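Filed under: Shared Workshops / Home Automation / Working Papers

4. The Folding Bench

4.1 Construction

The folding bench was built in the shared workshop at Uster between the end of one winter season and the following June. It consists of two small arms bolted to a common metal rail, which is clamped to the long side of a table. The total spent on parts was 565 dollars, not counting the table and the power supply, which were already in the shop. We call the machine Rundeo. The motion software, Surnum, was written by two members and runs on a used desktop computer kept on a shelf under the bench.

We fixed both arms to the same rail on purpose. An earlier version had each arm on its own clamp, and the distance between them changed whenever someone leaned on the table. Every change meant a new calibration, and a new calibration took most of an evening. With the single rail the distance stays put, and the arms have been taken off the table and put back without a fresh calibration.

Cables gave more trouble than any other part of the build. Tied down tightly, they pulled on the grippers near the end of the reach. Left long, they dragged over the cloth and moved it. We settled on leaving slack at the wrists and tying the rest along the links. We do not consider this solved.

4.2 Cloth handling

Folding a garment is usually described as a series of straight moves between known points. On our bench the hard part came earlier. A garment set down by hand is seldom flat, and the points that the fold depends on (hem corners, cuffs, the ends of the placket) may be under other cloth. The software therefore works in two stages. In the first, the arms take hold of the cloth, lift it and lay it down again until enough of the outline can be found. In the second, the fold itself is carried out.

Each gripper has two fingers and a small camera close behind them. A further camera looks over the table. The overhead view is used to choose a grasp point, and the close views are used for the last part of the approach, when the arm itself blocks much of what the upper camera would need. Buttons, flaps and seams are useful at this range, as they do not change shape the way open cloth does. A stitched edge also gives the fingers something thicker to close on.

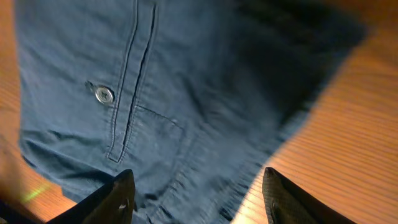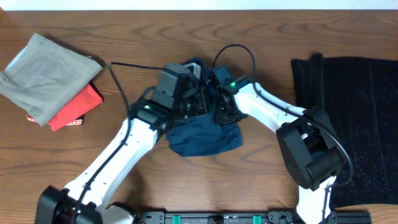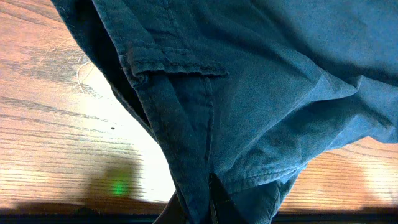
Figure 4. Cloth handling at the bench: close view of a shirt front with button and placket (first), the two arms holding a dark navy cloth between them (second), and close view of a garment with a pocket flap and a stitched seam (third).

Debora Costa: I'd be careful about leaning on seams. On my own setup the arm got very good at finding them and then grabbed the side seam every time it wanted the hem. A seam tells you that you are on the garment, but it doesn't tell you where. I ended up making the program find a corner first and only then look for stitching near it. It was slower, but I stopped getting sleeves folded into the collar.

We received this remark on a draft of the section and have since changed the order of the search along the lines she suggests. The overhead camera must now propose a corner before the close views are consulted. If no corner is found, the cloth is lifted and laid down again.

4.3 Trials

Trials were run in the evenings, when the workshop was otherwise quiet. The log holds 123 attempts, all with cotton garments brought in by members. An attempt was stopped by hand if an arm pulled against the table or if the cloth went over the edge. We did not tune the program between attempts on the same evening.

Most stopped attempts ended in the first stage. The usual fault was a grasp that took two layers where one was wanted, so that the garment came up still folded and went down the same way. Closing the fingers more slowly helped with thin shirts and made little difference with heavier cloth. We tried softer finger pads from Amato but went back to the hard ones, which were easier to slide under a hem.

Dark cloth remains a weak point. Folds in shadow are hard to separate from real edges, and the lamp over the bench puts a glare on the varnish that the edge finder sometimes takes for a hem. A second lamp on the opposite side is planned, along with a matte cover for the table.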